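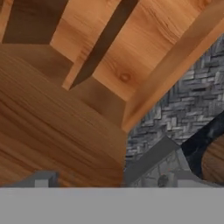

16/03/2018 -- FOR IMMEDIATE RELEASE

Flaltby adds acoustic underlay to Sotelo range

Flaltby has added an acoustic underlay to its Sotelo range of building products. Called Hulari. Goes under floating floors in units, townhouses and second-storey additions. Available now through Mindell trade counters.

Hulari is a recycled rubber mat, 3 mm thick, supplied in rolls. Butt the edges, tape the joins, lay the floor straight over. No glue needed on a sound, dry slab. A foil-faced version for slabs on ground follows in December.

"Footsteps from upstairs are the complaint we hear most from unit owners," said Giuliana Tamayo, product manager at Flaltby. "Installers wanted a mat that lies flat off the roll and cuts with an ordinary knife. So thats what we made." 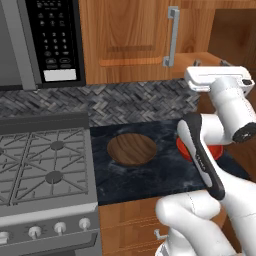

Can Hulari go over an old floor?
Only if the old floor is level and firmly fixed. Lift carpet and cushioned vinyl first, fill any dips, and vacuum before rolling out.

Trials ran over two winters in 33 units, all with neighbours below. Feedback from the installers led to a softer colour print on the top face and a stronger core in the roll -- the first ones got crushed in the ute.

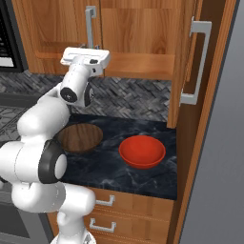

Kitchens need a bit more planning. Floating floors have to move, so heavy joinery should be fixed to the slab and the underlay brought up to it, with an expansion gap left under the kickboard. Upper cupboards like the timber-look pair here, one with its tall silver handle, hang off the wall and make no differance to the floor. Islands do.

Installation guide and roll sizes at any Mindell counter, quote product code 1578. Samples sent within 14 days.

Media contact: Nayeli Guzmán, Flaltby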